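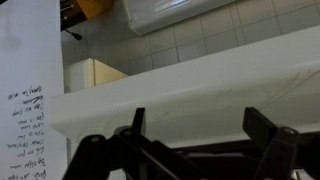

Chapter 7
Lists on the Wall: Written Notes in the Working Kitchen

After studying this chapter you should be able to:
explain why many kitchens still keep their notes on paper
name the main kinds of kitchen list and the person each one serves
write a list that a tired colleague can read without asking you
correct a list so that the correction is clear to everyone

7.1 A sheet of paper at the end of the shift

When Enda Fitzgerald took over the kitchen of the Prestorano, a staff restaurant which serves 167 lunches on a normal working day, she found that the stock was managed by a computer program and the cooking was managed by memory. The program knew how many kilos of onions had been bought. It did not know that the onions for Tuesday had to be peeled on Monday evening, or that the large pot was already promised for the soup. These things were said aloud, usually at the door, by a person who was going home to a person who had just arrived.

In her first month, 20 problems were recorded in the kitchen book. Fitzgerald read them again one evening and noticed that most of them began with a message. A delivery had been moved to the morning and the evening team knew it, but the morning team did not. A dish without nuts was requested by telephone and the request stayed with the cook who answered. In one case two people prepared the same dessert, each one sure that the other had forgotten it.

Her solution was simple. She hung a sheet of paper where the cooks pass by, and she asked that every task left for the next team be written on it by hand, one task on each line. A task that was no longer needed had to be crossed out. The old sheet was not thrown away but placed in a folder, so that it was possible to look back when a question came up.

The first sheets were not very good. Some lines said only "fish" or "ask Mosoti", and the reader had to guess whether the fish should be ordered, defrosted or cooked. (Mosoti is the supplier of the dry goods, and there are many things one can ask him.) After several weeks the lines became longer and the questions at the door became shorter.

7.2 Why paper remains

It can seem strange to begin a chapter on kitchen organization with handwriting. Larger kitchens have screens, and a screen has real advantages: it can be changed from the office, and it does not depend on anyone's handwriting. We will return to screens in section 7.6. However, paper has some qualities which are easy to forget.

A sheet on the wall is open all the time. The cook does not need to log in or to dry the hands first. Several people can read it together and discuss it – this happens often at the beginning of a shift. It also keeps a trace of its own changes. When an entry is crossed out, the reader sees that something was planned and then canceled, while an entry deleted from a screen may leave no sign.

The weak points must be mentioned also. Paper gets stained, ink runs when it meets steam, and a sheet hung near the sink will not live long. Cursive writing is fast for the writer and slow for the reader, especially for a reader who learned another alphabet at school. In a kitchen where several languages are spoken, printed letters are the better choice.

7.3 Four kinds of list

The word "list" is used in the kitchen for documents with different purposes. In this book we separate four of them.

Preparation list. Says what must be washed, cut, soaked or cooked before service. It is written for the cooks.

Order list. Says what must be bought, in which quantity and from whom. It is written for the person who telephones the suppliers.

Handover list. Says what is unfinished and what has changed. It is written for the next team.

Cleaning list. Says which surfaces and machines are cleaned, and how often. It is written for everybody, and for the inspector.

Problems start when one sheet has to do the work of all four. At the Prestorano the order lines and the handover lines were mixed until the autumn, and flour was sometimes ordered twice.

Key terms in this chapter: handover, preparation list, par level, standing order, correction mark

Before you read further

Find a handwritten list that is in use in your own kitchen or at your training place. Decide which of the four kinds it belongs to. Then give it to a classmate who does not work there, and note down every question this person asks you about it. Keep your notes, you will need them for the exercise at the end of section 7.4.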